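Ticket: Muvcombe hand gripper kit – jaws slow to let go of thin cloth
Opened by: Hagos Woldemariam
Assigned to: Signe Steinarsdóttir, Staltance support
Status: waiting on customer

Hagos, Thursday, 9:40 am

Hi Staltance folks! We've had the Muvcombe on trial since February and mostly I love it. My one gripe is with clothes. Shirts and towels pick up great, but when I ease off the trigger the tips hang on for a beat and the cloth comes along for the ride. It's worst with anything thin. I've stuck in two pictures from the bedroom setup so you know what kind of stuff we're working with.
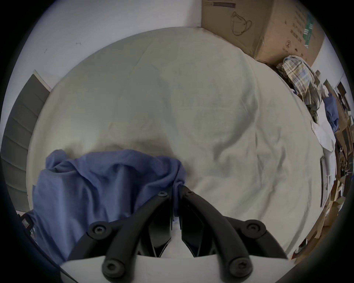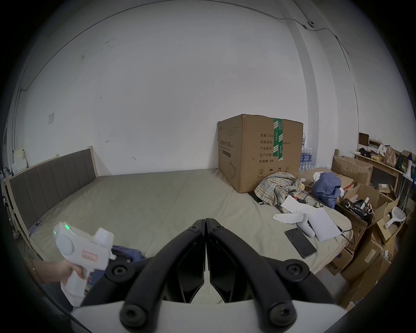 Things I've tried so far:

Wiped both fingertips with a dry cloth. No change that I could feel.

Backed off the pivot screws a quarter turn each. That helped for maybe 15 grabs and then the drag came right back, plus now the left finger had a little wiggle I didn't like. I snugged them up again.

Restarted everything, charged everything, restarted again (you never know).

We're at some 500 grabs on this set of fingers, and I don't remember it doing this in the first week. Cheng-en Fang has the second kit at our other place and hers lets go clean, so I'm guessing it's mine and not the design. She's promised to lend me her fingers if you think a swap test is worth doing.

Signe, 11:05 am

Hi Hagos, thanks for the detail! Please leave the pivot screws snug for now. Two questions. Does it drag with nothing in the jaws? And did you ever change the grip setting from 3, where it ships?

Hagos, 1:20 pm

OK so, empty jaws: they open fine, quick and even. And... yeah, the setting was on 5. Waraporn Sitthichai bumped it up when we were doing jeans and I never put it back – my bad. Down at 3 it's a lot better on towels. Thin T-shirts still stick, maybe one time in four, and it's always the left tip that holds on.

Signe, 2:15 pm

Good, that's most of it. The left tip sounds like a worn pad. I'm mailing you a fresh pair of tips, no charge on a trial kit. Yes please to the swap test with Cheng-en's fingers in the meantime. Move both over as a set, don't mix one of hers with one of yours.

Hagos, 2:30 pm

Will do, she's dropping them off tomorrow morning. I'll run the same pile of shirts with both sets and write back here with what I get. Can you send the screw torque too? The card in the box only says "firm" and my firm and Waraporn's firm are very different things.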